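Tue 23 August. Small thread about a white plastic chair, the Prornwood, from a shop called Stuven. It comes in pieces and you push 4 legs into the seat. I covered the table with black cloth first.

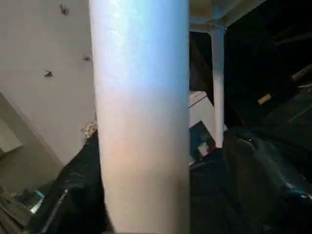 *Blue light on white plastic, from very near.*

The legs are tubes and the seat has round sockets for them. I put the seat upside down, so I can lean on each leg with my weight. The paper says "press firmly" and it is a very polite way to say it.
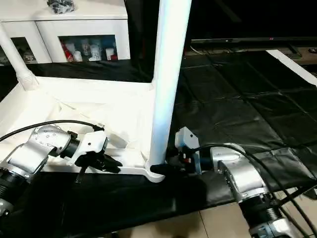 My neighbour on Pludgate told me to turn the leg a little while pushing. I tried this — much better than the hammer I was thinking of.
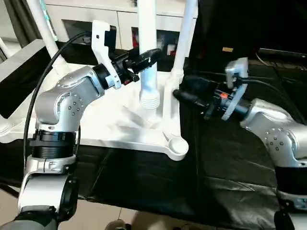 *White stand, black cloth. The round foot is my favourite part.*

The paper promises 15 minutes. For me it was more than that, but I also drank a coffee. 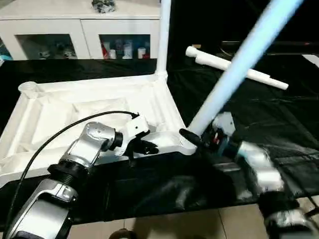
Next one is the Gosselin stool, same shop. If you have built it already, please tell me if the legs go in easier. I will keep the cloth on the table until then.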